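Notes for week six, the sorting and small parts session. Print them or don't, but please have them open on the bench, because I'll be jumping around. 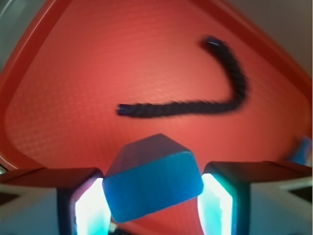

## What we're doing today

Trays! I know, I know. You signed up for a course on setting up a workroom and you've had five weeks of shelving and labels, and now I'm going to talk at you about trays until the tea break. But I promise this is the session people come back and thank me for, usually in November when they're trying to pack away a whole year's worth of odds and ends.

The tray I keep coming back to is a red plastic one. Inside it are the kinds of things I want you thinking about: a chunky blue block with flat faces and a bit of softness to the edges, a piece of black braided rope lying bent on the bottom, and another blue bit, smaller. A hard thing, a floppy thing, and a thing you could easily miss. Most of what ends up in a workroom drawer is one of those three.

Your own tray will have different stuff in it and that's fine. Beca Wynne's had nothing but curtain hooks last term.

## Why colour matters more than you'd think

Pick your tray colour before you pick your tray. Black rope on a red floor, you find it straight away. Black rope in a black tub (which is what I used for years, in my garage, under one sad globe) and you're feeling around for it with your fingers.

Blue on red is good too. Red on red is hopeless, so if you've got a lot of red bits, get yourself a second tray in something pale. I like a cream or a light grey for screws and washers. White shows every speck of sawdust and you'll spend your life wiping it.

The Kulstead trays we have in the cupboard come in red and in a kind of mustard. Try both with your own bits before you decide. The mustard is ugly but I've grown fond of it, and brass fittings vanish in it completely, so don't say I didn't warn you.

One more thing on colour: do the test under the light you work in. Alun Parry did all his choosing outside on a bright morning and then couldn't tell his navy toggles from his black ones once he was back in the shed.

## Hard things

Blocks, feet, spacers, corner pieces, knobs, anything that holds its own shape.

- Put them down on a flat face if they've got one. Angular pieces will sit wherever you leave them.
- Rounded ones go in a smaller dish inside the tray, or you'll be chasing them.
- Don't stack. I mean it. A single layer, everything visible from above.
- If you pick up a piece and can't say what it's for, it goes in the "ask" corner, and you don't get to think about it again until the end.

A word about picking up. Hold a chunky piece by two opposite sides and lift it straight up. If you grab it by a corner it swings round and takes its neighbours with it, and with small pieces you'll then have your fingers all through the tray undoing ten minutes of sorting. When the piece is sitting crooked, turn your hand to suit the piece. People do it the other way round and end up shoving things about.

## Floppy things

Rope, cord, elastic, webbing, the drawstring out of a dead pair of trackies.

Short pieces can lie loose in the tray, bent however they like. Don't coil a short piece, it only springs open and flicks the small stuff out. For longer ones, we'll do the figure eight again after the break. (Beca Morgan, you're demonstrating, you were miles better at it than me.)

Braided rope is much nicer to store than twisted. Twisted rope wants to be a corkscrew. Braided will mostly lie where it's put, and the cut ends behave themselves a little better too, though they still want sealing if they're synthetic. Window open for that, please, and a metal dish underneath.

How short is too short to keep? My rule is the length of my forearm. Wayne Hollis keeps everything down to the length of a matchstick and has the tins to prove it. If you're keeping offcuts, at least keep them in their own tray, away from whatever you're using this week.

## Small things near the edge

Everybody's eye goes to the middle of a tray. The big piece gets picked up first, then the next biggest, and the little ones drift out to the sides and into the corners. Then you tip the tray out to give it a wash and away they go down the laundry trough.

So! Before you lift or tip any tray, run your eye round the edge. Start at the corner nearest your left hand and go all the way round until you're back there. It takes no time. Do it when you're taking things out and do it again when you think you're finished.

Same-coloured pieces are the worst for this. If you've got a big blue one and a little blue one, your brain ticks off "blue" the moment you've got the big one in your hand. I lost the foot off a Nomura sewing machine that way and had to prop the thing up on folded cardboard all winter.

## The activity

You'll be in pairs. Each pair takes 2 trays and one of the mystery bags from the trolley.

1. Tip your bag gently into the first tray. Gently! Hold the bag low.
2. Look at it for a full minute with your hands in your lap. Say out loud to your partner what you can see.
3. Move the hard things across to the second tray, one at a time, flat face down.
4. Lift out the floppy things and lay them along the bench.
5. Do your lap of the edge.
6. Swap places with your partner and do the lap again from the other side.
7. Write your labels. Plain words, big letters. "Blue blocks" beats "misc. construction".

If you finish early, have a go with your weaker hand. It's surprisingly good fun and it slows you down in a useful way.

Mieczysław Wieczorek asked last time if he could bring his own bag of bits from home, and yes, anybody can. Just take out anything sharp or oily first.

## Labels and where trays live

A tray with no home becomes a shelf for your coffee. Give it a spot at bench height if you use it most days, and lower down if you don't. Above your head is a terrible place for a shallow tray, you can't see in and you'll tip it getting it down.

I put the label on the short end, facing out. The Bekik card holders are good if you change your mind a lot (I do). Masking tape and a marker is fine too, and I'd sooner you used tape today than waited a month for something prettier.

If you go for the Conutell inserts, buy one and live with it before you buy the set. I found the little compartments too narrow for my fingers. Other people swear by them.

## Looking after the plastic

Warm water, a drop of dish soap, soft cloth. Skip the scourer, since a scratched tray grabs at fluff and shows dirt in every line. Dry it properly before metal bits go back in. Keep it off the windowsill as well, red fades to a nasty sort of salmon and then your lovely contrast is gone.

If you've got glue on the tray floor, leave it to harden and then flex the plastic a tiny bit from underneath. Most of it will pop off in one piece. Very satisfying.

## For next week

- Sort one tray at home, a real one, something you've been avoiding.
- Bring the contents of your "ask" corner in a jar or a zip bag and we'll pass them round.
- Bring a piece of cord or rope longer than your arm span for the hanging loops.
- Read the bit on drawer dividers in the blue folder, only the first half, the second half is from the old course and I haven't fixed it yet.

Chairs back against the wall before you go please, and can whoever has my good scissors pop them on the front desk.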